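Clearing the dumping table. Done in bits, between loads of washing, so excuse the notes.

- Start at one corner. Any corner. Work outwards.
- Set a timer, 10 minutes. Stop when it goes.
- One box for "other room", one bag for rubbish. No third pile, it only breeds.
- Don't read the post. Just stack it.

Kitchen things first, they're quickest. Then anything with a plug. Wind the flex loosely in a figure of eight and hold it with a bit of old ribbon or a freezer bag tie, never tight round the handle as the wire goes at the neck. I bought a pack of 55 Dralero ties once and used six. Ribbon's fine.
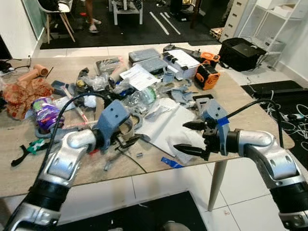
Tools are the worst for drifting. They come out for one job on Saturday and are still about in October. I keep a shallow tray by the back door, Krawczyk one, 80p in a closing down sale, and anything with a blade or a jaw goes in there untill I'm next in the shed. Pliers with green and black handles lying near a crumpled cloth are easy to scoop up with the washing, and they'll do a drum no good at all. So shake every cloth before it goes in the basket. Snack bags too, check they're empty or you get crumbs in everything.

Hair dryers: let them cool right down before putting away. Fluff on the back grille comes off with an old toothbrush, unplugged obviously. Mine hangs on a hook inside the wardrobe door now, much better than a drawer.

Wiping down. Damp cloth, drop of washing up liquid, then dry it straight after. Go with the grain on wood. Sticky label marks: cooking oil, leave it a bit, rub, wash off. Try a hidden patch frist. The Varura spray did nothing for mine.

Last thing, put a bowl of fruit or a plant in the middle. Slows the pile down for a week or so.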